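Asunto: Re: [lista-viajeros] Mudanza a Hestham y qué hacer con los libros

Hola a todos, y gracias por los mensajes de ánimo, que me han llegado un montón (algunos a la carpeta de spam, perdonad si no he contestado).

Yu-ting Chu escribió en junio:

> Nosotros nos mudamos a la isla de Man con más cajas de libros
> que de ropa y todavía me arrepiento. Mi consejo es que
> hagas una lista antes de empaquetar nada, aunque te dé pereza. Yo
> no la hice y pagué el transporte de dos enciclopedias que no ha
> abierto ni el gato. ¿Cuántos tienes? ¿Y te los llevas todos?
> Cuéntanos cómo te organizas, que a mi hermana le toca en otoño.

¡Pues te hice caso, Yu-ting! Me senté con el portátil en el suelo del pasillo y fui apuntando estantería por estantería. Resultado: 1,594 libros. Yo habría jurado que no llegaba ni a la mitad. Mi marido dice que él ya lo sabía, pero también decía que cabían en el coche, así que su opinión vale lo que vale.

La lista es una hoja de cálculo de lo más tonta: autor, título, estante y una columna que se llama "¿de verdad?". En esa columna solo se puede poner sí o no. Al principio puse también "quizá" y tuve que quitarlo, porque al segundo estante ya eran todo quizás. Los que me costaron más fueron los de la carrera, subrayados con tres colores y con billetes de autobús dentro. Me quedé una tarde entera leyendo mis propias notas al margen, que son de una soberbia tremenda, por cierto. De ahí salvé cuatro.

La meta que me puse era bajar a 1,000 y me he quedado cerquita. Los que se van, se van así:

Los de bolsillo repetidos, a la librería de segunda mano de Brarkosen. Pagan poquísimo, pero los recogen en casa y eso, viviendo en un cuarto sin ascensor, es un lujo. No quieren nada con manchas de humedad ni con dedicatoria, avisados quedáis.

Los infantiles, a mi cuñada. 182 entre cuentos, cómics y unos de pegatinas a los que ya no les queda ni una pegatina, pero que mi sobrina reclama igual.

Los de cocina se quedan conmigo y no admito discusión. Bueno, menos el del microondas.

Con las cajas he aprendido a base de lumbago. Las del supermercado no valen, se abren por abajo en cuanto las levantas (el tomo de cartas de Chejov me cayó en el pie). Compré unas pequeñas en Hiltmont, la ferretería grande que está a la salida, y las lleno con los libros tumbados y los huecos tapados con calcetines. Van numeradas por dos lados y por arriba. El número también está en la hoja de cálculo, así que si una noche me entra la urgencia de releer a la Ginzburg sabré que está en la 31 y no tendré que abrirlas todas. Eso en teoría, ya os contaré.

Para los que preguntabais por la casa nueva en Hestham, es más pequeña pero tiene una habitación al fondo, con una ventana al norte, que va a ser la de los libros. Hemos estado discutiendo los muebles como si nos fuera la vida en ello. Yo quiero estanterías hasta el techo y él quiere "respirar". De momento hemos pactado dos paredes con baldas, una butaca y una mesa cuadrada en el centro, de un marrón oscuro tirando a oliva. A mí me parecía un color triste y ahora me gusta cada vez más, sobre todo al lado de cosas blancas.
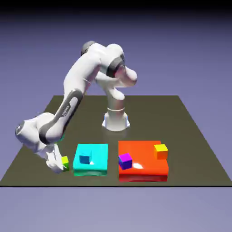
COSAS QUE TODAVÍA NO SÉ (ayuda, por favor)

Primero, el seguro. La empresa de mudanzas me pide que declare un valor por caja y no tengo ni idea de qué poner. ¿Alguien lo ha hecho? Casi todo son ediciones normalitas, pero hay una docena heredada de mi abuelo que me daría un disgusto enorme perder. Estoy por llevarme esos en el asiento de atrás con el cinturón puesto.

Segundo, el orden. Aquí los tengo por idiomas y dentro por "los que me caen bien juntos", un sistema que solo entiendo yo. Mi marido propone orden alfabético de una vez. Yu-ting, ¿vosotros cómo lo hicisteis al llegar? ¿Colocasteis enseguida o tuvisteis las cajas de mesilla durante meses?

Y tercero, si a alguien de la lista le interesan novelas policíacas suecas en alemán (no preguntéis), me quedan dos bolsas llenas. Regalo también el diccionario. Escribidme en privado y no a toda la lista, que luego nos riñen, y mejor después de las ocho de la tarde, que durante el día estoy entre cinta adhesiva.

Un abrazo grande, y dile a tu hermana que compre las cajas pequeñas.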